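Perrin Building Gets New Black Bench Tops

The shared workshop on the ground floor of the Perrin building in Maneo has finished replacing its bench tops. The old white tops have been taken out and matte black ones fitted in their place. Black metal frames with horizontal rails have been put up at the tables to carry lamps and other equipment. The room reopened to users on Saturday morning.

The work was carried out by Burance, a bench and shop furniture supplier that has handled earlier jobs in the building. It covers 11 tables in the main room. The two tables in the side room, used for soldering and for anything involving heat, keep their existing tops and were not part of the order.

Yaneth Lozano, who manages the workshop, said the white tops had been a source of complaints for several years. Overhead light reflected off them into the eyes of people sitting at the far side, and the coating had started to turn yellow near the windows. Two of the tops had also lifted at the corners where water had gotten under the edge.

"People were putting towels down to work on," Lozano said. "Then the towels caught on things. We asked for a surface you could use bare."

The new tops are 59 inches long and 30 inches deep. They are smooth with a low-gloss finish. Lamps still leave a soft gray highlight on the surface, mostly toward the far end of a table when the light is set low, but it can be moved by tilting the lamp. Edges are rounded on the user's side and square at the back, where the top meets the frame.

Each top is held by nine screws driven from below. The pattern was changed once during the job. Burance had planned on six, with none in the middle, and the first table fitted that way showed a slight bow when a vise was clamped to the front edge. Three screws were added along the center line and the rest of the tables were built to the new pattern. The first table was then redone. 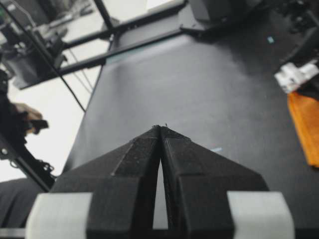

How should the black tops be cleaned?

Wipe them with a damp microfiber cloth and a small amount of dish soap, then dry them with a second cloth. Scouring pads and abrasive powders leave shiny patches in the finish that cannot be removed. Dried glue should be softened with warm water and lifted with a plastic scraper.

Dust and small scraps are easier to see on the new surface than they were on the white one. Pale bits of tape, wire covering and plastic stand out in particular. The workshop has put a hand brush and pan at each end of the room, and the closing checklist now has a line for brushing down the tops before the lights go off at 9:30 p.m. Dark parts are the other side of the matter. Small black screws and washers are harder to find than before, and users are advised to keep them in a light-colored tray.

The rail frames are a separate item in the order. On each table they stand at the far side, with the rails running across above the level of the top. Clamps can be attached to a rail at any point along its length, and a lamp can be moved sideways without being taken off. Lozano said the frames were wanted mainly to get lamp bases off the work area, where they had been taking up space and getting knocked over.

Loads on the rails are limited. A single rail may carry up to 11 pounds, and anything heavier has to be fixed to the uprights. Clamp jaws must have rubber or plastic faces. Bare metal jaws cut through the black finish on the rails, as happened on one frame during installation. The marked section was turned to face the wall.

Ardalan Sadeghi, the site lead for Burance, said most of the time on the job went into leveling. The floor in the Perrin building slopes toward the loading door, and the old tables had been packed up with folded cardboard and offcuts. All of that was removed. The tables now stand on threaded feet with a range of a little over an inch, and each was set with a spirit level in both directions before the top went on.

"The top will follow whatever the base does," Sadeghi said. "If the base is twisted, you get a rocking table and then a cracked corner. So the feet come first."

The feet should be checked again after 90 days, when the floor pads will have settled under load. Burance will do that check as part of the job. After that it passes to the workshop, and a wrench of the right size has been hung inside the door of the tool cabinet.

Power outlets were not changed. They remain on the wall and on the two floor boxes, and cords to the middle row still run under the rubber covers. A proposal to mount outlet strips on the rear uprights was priced and then dropped for this year. The uprights have been left with open slots on the back face in case it is taken up later.

A few points for regular users:

Cutting mats must be used for all knife work. The surface does not recover from cuts, and single tops are not kept in stock.

Hot items go to the side room. The finish turns gray under a hot glue gun tip or a mug straight from the kettle, and the mark stays.

Labels and tape should be pulled off the same day. Left longer, the adhesive takes the finish to a gloss when it is rubbed away.

Frames must not be used to drag or lift a table. Two people are needed to move one, holding the base.

The old tops were offered to members and most have been collected. Those left over are stacked by the loading door and can be taken through June, after which Dalus, the building's waste contractor, will remove them. The undamaged ones can be cut down for shelving. They contain metal inserts near the corners, and anyone sawing them should locate the inserts first.

Booking is unchanged. Table numbers are the same as before and are now printed on a plate on the left front leg of each base. Damage to a top or frame should be reported to the front desk with the table number.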